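Pre-Concert Walkthrough: Orchestra and Piano, Fillham Hall

My version of the checklist, with comments, because the plain one kept coming back with every box ticked and nothing written next to it. Use it before the June concert and then please argue with me underneath!

Start at 3:30 pm, stage lights at concert level, and allow 90 minutes.

Wipe-down of tables and flat surfaces: OK
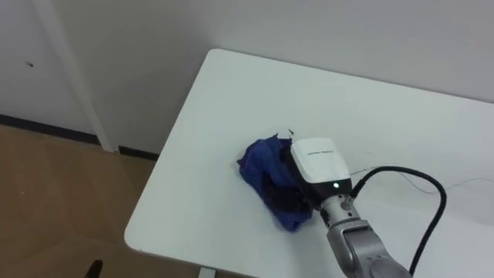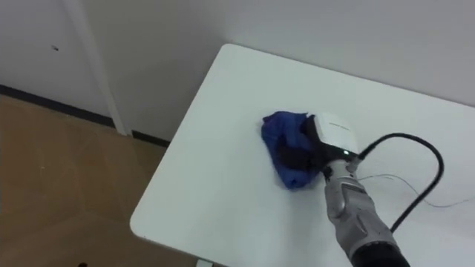
Pumphrey wrote back after the last round that the wipe-down is fine where it is on the list, but could the piano please come before the risers, as the tuner needs quiet and riser checks are all stamping and banging. Fair point, so I've swapped them.

1. PIANO

Casters locked and turned outward: OK
All three. I got down on my knees for this one and I recommend you do too, you can't tell from standing.

Lid prop seated in its cup: OK
Full stick for the concerto. Push the lid gently sideways and see if it shifts.

Lyre and pedals tight: COMMENT
The left pedal has a small rattle. It's safe, but you'll hear it in the slow movement, so I left a note for the tuner.

Bench bolts: FIXED
One was finger-loose! Soloists crank these up and down all through rehearsal, so check again at intermission.

2. RISERS

Legs locked, all sections: OK
Walk every one of them, heel first. If it clicks, get off and look.

Back rails on the top row: FAIL, then OK
The rail behind the horns was pinned on one side only. Found the other pin in the percussion cupboard (of course) and put it in. Please, please count pins back into the Resex box after strike.

Gaps between sections: COMMENT
There's a gap behind second violins wide enough to swallow a cello endpin. Taped over for now. I'd like a proper filler strip before the season opens.

Edge tape, white, visible from the wings: OK
Looks great from stage left, a bit worn at the right. It'll last the month.

3. STANDS AND CABLES

Stand light cables taped or under mat: COMMENT
Violas were a spaghetti dinner. Retaped the whole desk row. The harp has its own run now and nothing crosses the walkway to the podium.

Stand lights tested together: OK
Turn them all on at once, not desk by desk. Last spring we tripped the circuit doing it the other way and only found out with the audience in.

Podium rail and step: OK
Solid. The carpet on the step is lifting at one corner, so I added two tacks and ran my hand over them.

4. OVERHEAD

Hanging mics, safety wire on each: OK
6 mics, 6 wires. Don't accept "they were fine last time" from anyone, me included.

Shell panels latched: OK
Give each a good shove. The one nearest the organ loft always groans and I've stopped worrying about it.

5. HOUSE AND EXITS

Exit doors open from inside with one push: OK
Side door on the Tistport Street side sticks when it's humid. It opened first time today, but try it again at 6:45 pm.

Aisles clear, 800 seats on sale: COMMENT
The composer talk before the concert means folding chairs in the lobby, and they creep toward the doors all evening. Mark a line on the floor and stack anything that ends up over it.

Balcony rail: OK
Seat 191 is right at the gap by the stairs. Seat's fine, rail's fine, but the step light next to it was out. New bulb in.

6. BACKSTAGE

Instrument cases off the stairs: FAIL
Bass cases again! I moved four of them myself and I'm not built for it. We need a painted bay and a sign.

First aid kit sealed and stocked: COMMENT
Short on finger bandages, which string players go through like candy. More on order.

STILL OPEN
Filler strip behind second violins
Bay for bass cases
Carpet on podium step
Left pedal rattle (tuner)

Add your comments below and put your initials next to anything you fix, so I don't go and fix it twice.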